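Training Resources > Remote Operation > Recording Demonstrations

Home | Guides | Workstations | Support

Recording a Demonstration by Remote Control in the Simulator

This guide applies to all operators recording demonstrations on the Skellness project. Operators must complete the introductory session with Maribeth Panganiban before using a workstation.

1. Sign in and load the assigned tabletop layout. Confirm the layout number against your task sheet.

2. Hold both hand controllers level and press Align. Wait for the status light to turn green.

3. Open the room view and the gripper view side by side. Use the room view for long movements and the gripper view for the final approach.

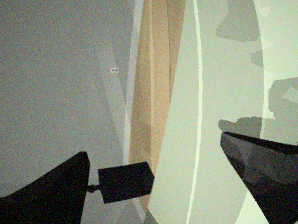
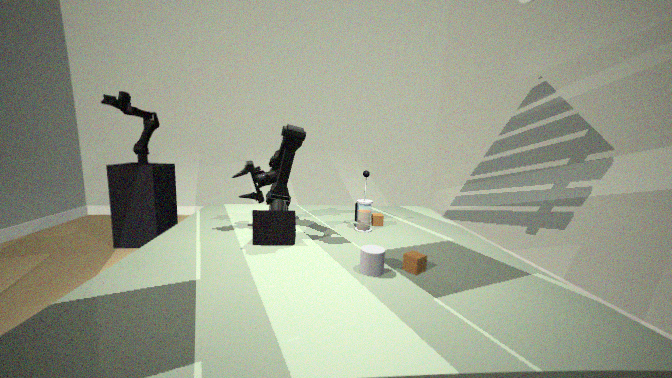
Figure 1. Simulator views: gripper fingers at close range (first); both arms and the tabletop (second).

4. Start recording. Move one arm at a time unless the task sheet calls for both.

5. Approach the object with the fingers open. Pause briefly before closing them - a short pause makes the grasp easier to find during review.

6. Complete the task and stop recording within 45 seconds. Longer attempts are rejected automatically.

7. Mark the attempt Keep or Discard. Do not keep an attempt in which an object was dropped, even if it was picked up again.

A full set consists of 70 kept attempts per layout. Sets are reviewed by Lyle Villanueva, and corrections are returned through the Seka queue. Controller faults should be reported to the support desk, extension 143.

Contact Operator Training | © 2022 Claltbridge | Back to top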